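Desk and Workspace > Small desks, tidying, storage
Thread: Keeping a small table clear, what do you leave out?

tern_and_tide
Started 6 September 2024

I've moved to a smaller work table in a light wood and I want to keep as little on it as I can. I've got it down to a pen pot, one marker and a Rubik's cube. The trouble is that they drift. By the end of the afternoon the marker is on its side under a letter and the cube is wherever I last put it down.

Do people here give each thing a fixed place, or do you tidy once at the end and leave it at that? Also interested in what sort of pen pot you use. I have a heavy glazed one from Arnavon which is nice but takes up too much room.

halfpenny_lane
Fixed places. I put a bit of masking tape under each thing for a fortnight and then took the tape off. By then I was doing it without thinking.

Áine Brophy
I keep the same things as you. Pot in the middle, marker to the left, cube to the right. The pot is a plain black one and weighs next to nothing. The marker is white with a lime-green cap, so I can find it under paper.

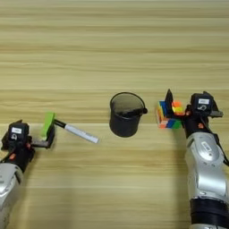
Declan Heffernan reckons the middle is the worst place for a pot, as it's right where the paper needs to go. I'd agree with him. Mine sits at the back right corner and I've never knocked it over.

Áine Brophy
I don't use much paper, so the middle is free for most of the day. If I had a big pad out I'd move it.

Declan Heffernan
Fair enough. I do drawings on A3 so the whole centre has to be clear. If you're left-handed the back right corner is also out of the way of your elbow. Right-handed, swap it over.

mossop
Can I ask why the cube stays out at all? I'd put it in a drawer. Anything that isn't used for work ends up collecting dust and then you're cleaning round it.

tern_and_tide
I use it on phone calls. If it's in the drawer I pick up the stapler instead and that's worse.

mossop
All right, but that's how it starts. I had a cube, then a puzzle box, then a small cactus. It took me until March to get rid of it all.

halfpenny_lane
A cube is fine. It's square, it stays where it's put. The marker is the one to sort out. I had one leak through its cap on to an oiled top and the mark is still there after a lot of sanding.

Wanyama
Store markers flat if they're the double-ended sort. Single-ended ones go in the pot, cap down. I bought a Trorkeo tray for the flat ones, 258 mm long, and it fits along the back edge of the table.

Declan Heffernan
Cap down is right for whiteboard markers. For fineliners I don't think it matters.

tern_and_tide
Thanks, all. I'm going to try a mesh pot. What do people do about the order of putting things back?

Áine Brophy
I do it the same way each time and it takes me no time at all:

1. Post and loose paper off the table first, into the tray by the door.
2. Wipe the top along the grain with a dry cloth.
3. Cube and marker next. I leave the pot until last as it's the easiest to shift about. Mine's black mesh, so the fluff at the bottom shows and I tip it out over the bin. 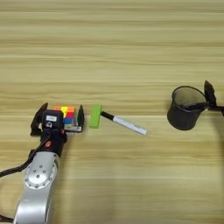
4. Pen back in the pot, cube beside it, chair in.

Wanyama
I'd wipe after everything is off, not before. Otherwise you're lifting things with one hand and wiping with the other.

Áine Brophy
There are so few things that I just slide them along.

mossop
Sliding a mesh pot will scratch the top. Check the bottom rim for a rough edge. I stuck 2 felt pads under mine and cut them to fit. The Ernora ones stay on better than the cheap ones.

tern_and_tide
Felt pads ordered. The glazed pot is going on the windowsill.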